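Jury duty, part two

17th July

So I'm back from my second stint at the county courthouse, and a few of you asked for the rest of the story. The trial is over now, so I can finally talk!

I was juror 114 on the way in, out of a room packed so tight that people were sitting on the windowsills. I figured there was no way they'd get to me. They got to me before lunch.

It was a burglary case. A guy was accused of going into a storage unit at a place called Verent and walking off with tools and a generator, $1,485 worth by the owner's count. No gun, no chase, nothing like TV. Most of the first morning was a very patient woman from the storage company reading gate codes off a printout (unit 426, I will remember that number until I die).

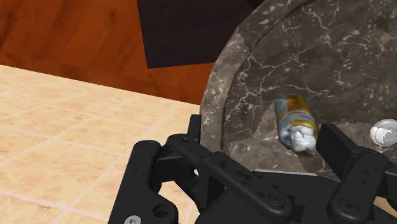

4 min read

The part that got me was the fingerprint testimony. I'd always thought a print was a print, but the examiner spent an hour on partials and smudges and how sure she was willing to be. The defense lawyer went after her hard, and she just kept answering in the same calm voice. I took six pages of notes and could hardly read them later.

We deliberated for a day and a half. I went in leaning one way and came out voting the other, and I'm still chewing on it. We found him guilty of the theft but not the burglary, mostly over whether the lock had been broken or just left open. My friend Ok-hee Won says she would have hung that jury all by herself, and I believe her.

Sentencing is in October. I don't have to be there but I might go sit in the back.

196 shares
8 comments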